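How to wash down a wall before painting

Darkham's rented flats are mostly painted by people in a hurry, and I have been one of them. Paint put over grease will peel, usually when your mother is visiting.

What you need

A bucket of warm water, a squirt of washing-up liquid, two sponges, an old towel and a stepladder you trust. Sugar soap if the wall is in a kitchen. Follow the packet, however tempting it is to freestyle.

What to do

1. Move the furniture. "Reaching over the sofa" is how Umesh Pant came to own a damp sofa.

2. Dust first, with a dry cloth. Skip this and you will be spreading thin mud.

3. Wash from the bottom up. It feels wrong, but dirty drips running down a dry wall leave streaks that are a pain to shift.

4. Do a patch, rinse it with the second sponge, move on. A bedroom wall takes me up to 30 minutes, including sighing.

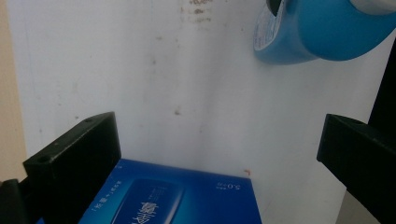
5. Go easy near sockets and switches. Wrung-out cloth only, power off at the board.

6. Leave it overnight with a window open. Touching it every 20 minutes doesn't speed things up.

Marks that come back through after drying want a coat of stain block. Let that dry too, then open the paint.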